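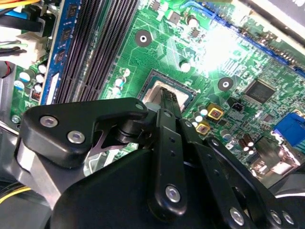 **Hollis workshop opens its Widora arm build to home makers**

Hollis, April — Members of the Hollis shared workshop have released the plans for Widora, a bench-top robot arm built for taking old desktop computers apart and putting them back together. The files cover the gripper, the wrist camera mount and the control software.

The arm was put together on Wednesday evenings over 37 sessions. Parts for one arm cost £700, of which £200 goes on motors. The controller is a Gridinitz board, and the black gripper linkages are held with ordinary hex screws that can be bought in most hardware shops.

Current work is on motherboards: finding the processor socket, touching down on the metal lid of the chip and working close to memory slots and capacitors. Glare from the board is still a problem for the wrist camera, and the group is asking for help with lighting. Cooler removal is done by hand for now.

The workshop has logged 2285 gripper moves so far, and the log is included with the plans.

Brandevero, which supplies the workshop with scrapped PCs, will provide cases and boards to other groups that build the arm — collection only.

Plans and the parts list are free from the workshop's website. Visitors can see the arm on Wednesdays from 7 pm.

ENDS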